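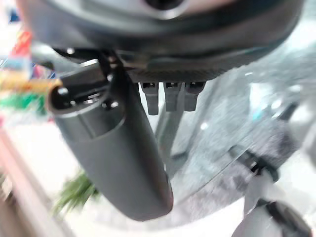 # Chapter 9: Learning to Grasp from the Wrist's Point of View

My first grasping experiment was a flop, and I want to start this chapter with it. I had a good arm, a decent gripper and one camera bolted to a post, looking down at the table. Every time the gripper got close to the thing it was supposed to pick up, the hand got between the camera and the object. The last few inches of every grasp happened blind. I spent most of a January trying to fix that with a better motion planner (wrong tool!) before I moved the camera.

Moving it to the wrist changes the problem more than you'd expect. The view now travels with the hand. Objects get bigger as you approach, the background slides around, and the fingers are in the picture the whole time. Students tend to see those fingers as clutter and ask me how to crop them out. Please don't, at least until you've read section 9.3. The fingers tell the policy where the hand is in the same pixels that tell it where the object is, and that saves you a lot of calibration grief.

## 9.1 The question we'll work on

Most of this chapter follows one study, which I'll call the Cornham study after the lab that hosted it. The question was pretty narrow: if you train a grasping policy on wrist views alone, how much does it suffer when see-through things get in the way? Clear plastic is miserable for cameras. It bends what's behind it, it throws highlights that move when the hand moves, and a depth sensor will often look straight through it or return nothing at all.

We used 18 household objects, half of them clear or partly clear, and trained two policies. The first, Fatala, sees only the current wrist picture. The second, Clalel, sees the current picture plus the 9 before it. Same arm, same demonstrations, same training budget. I'm fussy about that last part – if you change the memory and the training time together, you've learned nothing about either one.

## 9.2 What counts as a success

You'd think this would be easy. It took us longer than the training code did.

We settled on a simple rule. The object has to leave the surface, stay in the hand for 10 seconds, and come down without being dropped. A grasp that pinches the wrong part but holds still counts. A grasp that needs a person to nudge the object doesn't, and yes, we had an argument over one very gentle nudge. Write your rule down before you run the first trial. If you wait, you'll find yourself bending it toward whichever policy you like better, and I say that as someone who has done it.

On the clear objects, Fatala picked up 57 percent. Clalel did better, and the difference was mostly in the final approach, where Fatala had a habit of closing early on a bright reflection. My best explanation is that a highlight moves differently from the surface it sits on, and you need more than one picture to notice. That's a guess with some support, and in section 9.5 we'll test it by shuffling the order of the older pictures.

On the solid objects the two policies were close enough that I wouldn't bet lunch on either. Keep that in mind when you read papers that report a single average over everything. Ours would have hidden the most interesting thing we found.

## 9.3 Before you read on

You'll need the sampling ideas from Chapter 7 and a rough memory of how camera frames map to arm frames. If that mapping makes you queasy, go back and redo the Daher exercises – the second one especially, where you move the camera mount a little and watch the reach error grow.

Let's begin with the input itself. A wrist picture has two kinds of pixels in it: the ones that stay put when the arm moves, and the ones that don't.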